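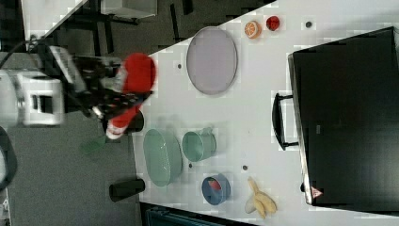
The Komow gripper holding a soft red-and-white item at the edge of the table, with play dishes and toy fruit set out beside it.

Vudine Kitchen Bench

The Vudine Kitchen Bench is a tabletop practice kit for robot arms, sold by Vudine out of Trondness and usually bought together with the Komow gripper. I've been looking after this page of our equipment wiki since April, so forgive the tone, I write these the way I'd talk you through it over a cuppa. The short version: it's a white table, a pile of play-kitchen gear and a booklet of tasks, and the idea is that your arm learns (or you learn, if you're driving it) to pick things up and put them somewhere sensible.

Background

Vudine started out making display benches for shops, and you can tell, because the finish is much nicer than it needs to be. The kit came about when Dalia Kuusk, their designer, got tired of customers asking whether they could bolt an arm to a shop counter. Her first version had real crockery. It didn't last. The second went over to toy pieces and that's the one everybody knows, apart from a short run with the Ibarra gripper that I've only ever seen in a brochure. If you own one of those, please add a section!

What's in it

The contents change a bit from batch to batch, and the list on the carton isn't always up to date. Ours is the mixed kitchen set. You get dishes in pale lavender, green and blue, a green cup with a small handle, and toy food to go in and on them: an orange slice, a banana, a strawberry and so on. There's also a compact toaster oven, which takes up a fair chunk of the right-hand side the way we have it laid out. I like it there. It makes the arm work around something bulky, and anything you leave in front of the door becomes a nuisance to reach, and I mean that as praise.

The green colander is my favourite piece. It's a big oval thing full of little perforations, with a broad smooth rim, and it's a surprisingly good test for a camera. The peeled banana runs a close second. Those splayed flaps give you all sorts of odd places to grab, most of them bad.

Price and options

The full kit is listed at $1920, gripper not included. You can get the dishes and food on their own, and Vudine will swap a damaged piece within 20 days if you send the batch number. Rocío Bermúdez in their parts office answered me on a Wednesday evening, well after I'd have knocked off, so full marks there. The warranty on the table runs for three years. The toys aren't covered, fair enough.

Using it

The booklet has six tasks, and they're graded from easy to properly annoying. The first is fruit into the blue bowl. The last asks you to clear the whole table in whatever order you fancy, and I still haven't got through it without dropping something on the carpet. Soft items are treated as extras and don't appear in the scoring at all, a shame when they behave so differently from the hard ones. They droop, they fold, and they hide the fingertips from an overhead camera right when you want to see them.

A few habits we've picked up. Keep the cables looped high so they don't sweep the dishes. Put the small fruit near the back, up by the plate, and save the front for the pieces with awkward shapes. Don't trust the colour settings that ship with the Komow software either, as the pale green and the pale lavender washed out on us until Aigars Jankauskaitė redid them by hand.

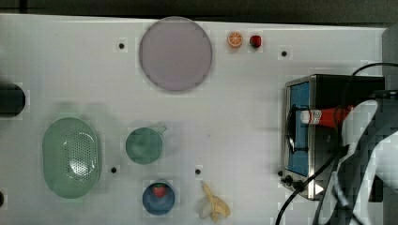 Reception

People in our group are split. Donnie Nisbet thinks it's a lot of money for toys and says so at every chance, though he's also the one who books it most. Inese Kazlauskienė reckons the table is the best part and would happily buy it bare. I'm somewhere in the middle: the pieces are cheerful and tough, the booklet is thin, and I'd love a second set of dishes in darker colours.

See also

Komow gripper
Ibarra gripper (stub)
Vudine shop benches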